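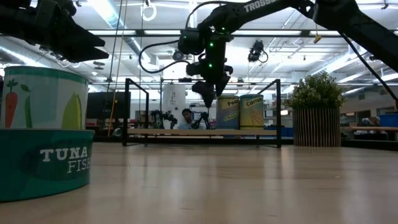 Figure 4. Tuna can at the near gripper; Peas and Carrots cans on the bench.

4 min read

4. Setting up the can pick-and-place station

This section covers the two-arm station in the Pamenby shared workshop. Complete the arm mounting in Section 3 before starting. The Kallow control software must be installed, with both arms listed on its Devices page.

4.1 Placing the bench and cans

1. Set the low bench behind the work table, with the plank facing the arms.
2. Check that the plank does not rock. Shim the metal frame if it does.
3. Place the Peas and Carrots cans side by side toward the right end of the plank, labels facing the table.
4. Place the tuna can on the table within reach of the near gripper.
5. Measure from the table edge to the front of the plank. The default task file expects 392 mm. If your distance differs, enter it under Bench Offset.

Note: The tabletop is glossy and reflects the ceiling lights. If the software loses the can outline, lower the exposure one step and try again.

4.2 Teaching the hover position

1. Hold the emergency stop in one hand for all of the steps below.
2. Set the speed limit to Slow.
3. Jog the far arm until its fingers hang just above the Peas can.
4. Open the gripper fully and confirm that the fingers clear the Carrots can.
5. Save the position as PEAS_HOVER.
6. Move the near arm above the tuna can and save the position as TUNA_HOVER.

CAUTION: Leave slack in the cable at the wrist. A tight cable can pull the arm off its taught position or damage the connector.

CAUTION: Other arms may be in use at nearby tables. Confirm the device name before you enable motion.

4.3 First run

1. Load the task file palomino_cans and select Dry Run. The grippers stay open in this mode.
2. Watch one full cycle. Stop if either arm comes near the bench uprights.
3. Select Run. Expect a cycle of roughly 163 seconds at Slow.

If the task stops with error 218, a saved position is out of reach. Repeat 4.2 for the arm named in the message.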